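打鍵の手前にあるもの――多言語職場における「書き言葉」の設計
特集・働く環境と言語

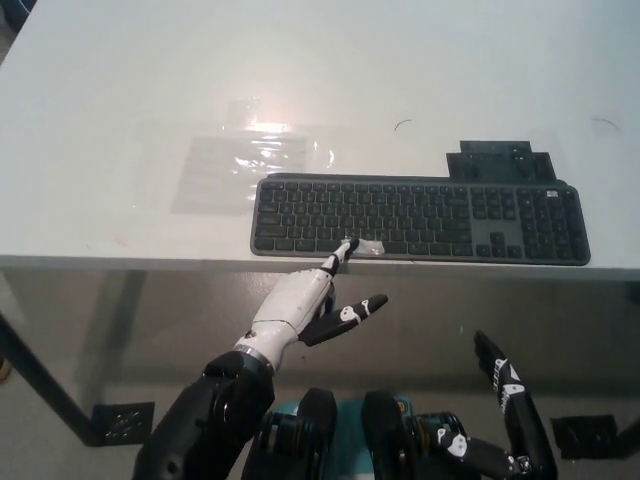 白い天板に置かれたテンキー付きのキーボード。

複数の母語をもつ人々が同じ組織で働くとき、話し言葉の問題は早くから意識される。会議に通訳を置くか、研修をどの言語で行うか、といった議論は、多くの企業がすでに経験してきた。一方、日々の業務の大半を占める書き言葉については、長らく個人の努力に委ねられてきた。議事録、申し送り、問い合わせへの返信、社内規程の改定案。いずれも誰かが書き、誰かが読むことで成り立つ文書であるが、その書き方を組織の設計の対象として捉える動きは、ようやく本格化した段階にある。

本稿では、翻訳・文書管理を手がけるアレル(Arell)、住宅設備の保守会社プロコフ(Prokov)、および両社の文書改善に助言してきた研究会カレ(Carré)の取り組みを通じて、職場の書き言葉をどのように整えるべきかを考察する。

一、読み手の不在

アレルが文書の見直しに着手したのは、ある年の11月のことである。発端は、社内規程の改定に伴う説明文書であった。総務部門が作成した文書は法的な正確さを備え、誤記もなかった。ところが配布後、同じ箇所についての照会が各部署から相次いだ。休暇の申請期限を定めた一文が、例外規定を三重に含む構造になっており、日本語を母語とする社員の間でも解釈が分かれたのである。

文書管理を統括するラティファ・タウフィク氏は、当時の経緯を次のように振り返る。

「照会をしてきた社員は、まだよかったのです。問題は、照会をせずに自分の解釈で動いた社員がいたことでした。文書を出した側は、質問が来ないことを理解された証拠と受け取っていました」

同社はその後、全部署から業務文書を集め、107点を対象に調査を行った。調査の観点は、文法上の正誤ではない。読み手が文書を読んだあとに何をすればよいか、それが文書の中に書かれているかどうかである。結果として、求める行動が文中に明記されていない文書が、依頼文においても少なからず見つかった。「ご確認をお願いいたします」という結びは、内容を読めばよいのか、承認の返答が必要なのか、誤りがあれば知らせるだけでよいのかを区別しない。書き手にとっては自明の区別であっても、読み手は文脈から推測するほかない。

タウフィク氏の部署では、この種の表現を「開いた依頼」と呼び、期限、返答の要否、返答先を添える書式に改めた。改定後の書式は簡素なもので、本文の冒頭に用件を一文で記し、そのあとに背景を述べる。時候の挨拶は社外向けの書簡にのみ残された。

もっとも、導入は円滑に進んだわけではない。冒頭に用件を置く書き方は、年長の管理職から「礼を欠く」との指摘を受けた。経緯を述べてから依頼に至る順序には、相手の判断を尊重する意味が込められている、という主張である。同社はこの意見を退けず、部署をまたぐ重要な依頼については、冒頭の用件の前に一行の挨拶を置くことを認めた。現在も運用は部署によって幅があり、完全な統一には至っていない。

二、現場の記録はどこで書かれるか

プロコフの事情は、事務部門を中心とするアレルとは異なる。同社の保守担当者は日中の大半を訪問先で過ごし、作業記録は事業所に戻ってから入力する。記録を書く時刻は夕方に集中し、手元の覚え書きと記憶とを頼りに、その日の訪問すべてを文章に起こすことになる。

保守業務を指揮するカマルル・スブラマニアム氏によれば、記録の質には明確な傾向があった。一件目の訪問の記録は詳しく、最後の訪問の記録は短い。書き手の疲労が文書の長さにそのまま現れていたのである。翌日に別の担当者が同じ訪問先を訪れる場合、前日の記録の粗密は作業の段取りに直接の影響を及ぼす。

同社はまず、自由記述欄の廃止を検討した。選択式の項目に置き換えれば、入力の負担は軽くなり、担当者の日本語能力による差も縮まると考えられたためである。試行は4か所の事業所で行われた。入力に要する時間は短くなり、記入漏れも減少した。しかし、引き継ぎを受ける側からは強い不満が寄せられた。

「選択肢には、迷いが残らないのです」とスブラマニアム氏は述べる。「部品を交換したか、していないか。それは分かります。けれども、交換するかどうか迷って見送った場合、その迷いこそ次の担当者が知りたいことです。項目を選ぶだけの記録では、見送った判断と、何も気づかなかったこととが同じ形になってしまいます」

試行の結果を受け、同社は自由記述欄を復活させた。ただし、従来のように空白の欄を一つ設けるのではなく、「判断に迷ったこと」「次回に確かめてほしいこと」という二つの見出しを付した。記入は任意であり、書くことがなければ空欄でよい。また、母語での記入を認め、翻訳は事業所の内勤者が翌朝までに行う体制とした。

この最後の点については、社内で議論が続いた。母語での記入を認めれば、日本語の習得が遅れるという懸念が示されたのである。ホア・ダオ(Hòa Đào)氏は入社して7年になる保守担当者で、試行の段階から意見を述べてきた。氏の見解は、記録と学習とを分けるべきだというものである。日本語で書こうとすれば、自分が書ける範囲のことしか書かなくなる。水圧の変化をどう言い表せばよいか分からなければ、その変化は記録から落ちる。学習の機会は別に設け、記録においては観察したことを残すことを優先すべきである、と氏は主張した。

現在、ダオ氏は自身の記録の翻訳を読み返し、訳語を手帳に書き写している。「圧が抜ける」「締まりが甘い」といった言い回しは教材では見かけないもので、内勤者の訳文から学んだという。母語での記入が、かえって現場の日本語に触れる経路となった一例といえよう。

三、用語集という未完の仕事

多言語の職場で文書を整えようとすれば、必ず用語集の問題に行き当たる。同じ部品に三つの呼び名があり、同じ手続きが部署によって異なる名で呼ばれる。翻訳の段階になって初めて、これらが同一のものであったことが判明する場合も多い。

カレの世話役を務めるアンジャニ・マンダギ氏は、用語集の失敗には共通の型があると指摘する。作成時に網羅を目指し、完成とともに更新が止まるというものである。

「用語集は辞書に似た姿をしているため、完成させるものだと思われがちです。職場の用語は人の出入りとともに動きますから、むしろ在庫表に近い。使われなくなった語を外す作業のほうが、加える作業より手間がかかります」

同会が助言先に勧めるのは、小さく始める方法である。アレルの場合、初版の用語集に収録した語は88語にとどまった。選定の基準は使用頻度ではなく、取り違えが実害を生んだことがあるかどうかに置かれた。たとえば「締め」という語は、経理では月次の計上期限を、制作部門では原稿の提出期限を指す。いずれも日常的に使われる語であり、それぞれの部署の中では何の支障もない。支障は、両部署が同じ連絡文を受け取ったときに生じる。

用語集の各項目には、定義のほかに「この語を使わない場面」という欄が設けられている。マンダギ氏の発案によるもので、当初は不要とする声もあったが、利用者からの評価は高い。定義を読んでも使い方に確信がもてない書き手にとって、避けるべき場面の記述は具体的な手がかりとなる。

なお、プロコフは同様の用語集をまだ備えていない。保守の現場では部品の製造元ごとに名称が異なり、社内の統一名称を定めても、訪問先に届いている説明書の記載と食い違うためである。同社は統一を急がず、記録の翻訳を担う内勤者の覚え書きを共有するところから始めている。覚え書きは表計算の一枚の表であり、左の列に担当者が用いた語、右の列に訳語、その隣に疑問点が並ぶ。疑問点の列は、空白のほうが少ない。

四、敬語の負担をどう扱うか

日本語の業務文書を論じるうえで、敬語の問題を避けることはできない。非母語話者が書く文書において、敬語の誤りは内容の誤りよりも目につきやすく、書き手の能力全般への評価につながりやすい。このことが、書くこと自体への萎縮を招いている。

アレルの編集担当、ハフィズ・シレガル氏は、入社当初、社内への短い連絡文を書くのに長い時間を費やしていたと語る。内容はすぐに決まる。時間を要したのは文末であった。「いたします」と「させていただきます」のどちらが適切か、調べるほどに判断がつかなくなったという。同じ部署の母語話者に尋ねても、人によって答えが異なった。

氏はのちに、社内文書における敬語の指針づくりに加わった。指針の骨子は、社内の文書では「です・ます」を基本とし、謙譲語を義務としないという簡潔なものである。あわせて、受け取った文書の敬語について、内容への返答と同じ場で指摘しないことが定められた。指摘が必要な場合は、別の機会に行う。

この第二の規定を、シレガル氏は第一の規定よりも重視している。依頼への返信に文法の訂正が添えられていると、書き手は次の依頼をためらう。訂正する側に悪意はなく、親切心による場合がほとんどであるだけに、規定として明文化する意義があったと氏は考えている。

指針の施行後、母語話者の文書にも変化が見られた。「させていただきます」の連続が減り、一文が短くなったのである。非母語話者への配慮として設けられた規定が、母語話者の負担をも軽減した形となる。ただしタウフィク氏は、この効果を強調しすぎることには慎重である。

「全員の利益になるから行う、という説明は受け入れられやすいものです。しかし、仮に母語話者にとって何の得もなかったとしても、必要な措置であったことに変わりはありません」

五、書く時間の確保

以上の取り組みに共通する課題として、各社の担当者がそろって挙げたのは時間である。書式を整え、用語を定め、敬語の指針を設けても、文書を書く時間が業務の中に位置づけられていなければ、実際の文書は変わらない。

プロコフでは、記録の入力を夕方に一括して行う慣行を改め、訪問と訪問の間に短い記入の時間を設けることを試みている。移動の予定を組み直す必要があり、繁忙期には維持が難しい。スブラマニアム氏は、現時点で定着したとは言いがたいと率直に認める。担当者の側にも、事業所の机に向かわなければ落ち着いて書けないという声があり、携帯端末での入力を好む者とは意見が分かれている。

カレの例会でも、書く時間の扱いは繰り返し議題となってきた。例会の記録をまとめた会報「ボヴァヴラ(Bovavura)」の最新号には、会員から寄せられた各職場の工夫が掲載されている。会議の終わりに議事録の要点をその場で読み合わせる職場、長文の連絡については書き手に下書きの相談相手を一人割り当てる職場、午前中の一定時間を返信不要とする職場など、方法はさまざまである。いずれも担当者の異動とともに途絶えた例が併記されており、継続の難しさがうかがえる。

マンダギ氏は、同号に寄せた文章の中で、文書の見直しを一度の事業として予算化することへの疑問を呈している。書式の改定には予算がつくが、改定後の書式で書かれた文書を誰かが読み返し、不具合を拾い上げる仕事には予算がつきにくい。氏の提案は、文書の読み返しを職務記述に含め、人事評価の対象とすることである。アレルはこの提案を受け、来期から文書管理部門の職務内容を改める方針を示した。対象となる職員の範囲と評価の方法については、現在も部門内で協議が行われている。

シレガル氏は、協議の資料として、自身が入社以来書いてきた社内文書の読み返しを始めた。初期の連絡文には、結びの挨拶が本文より長いものがある。氏はそれらに手を入れず、改定後の書式で書いた文書と並べて保存しており、次回の部内研修で教材として用いる予定である。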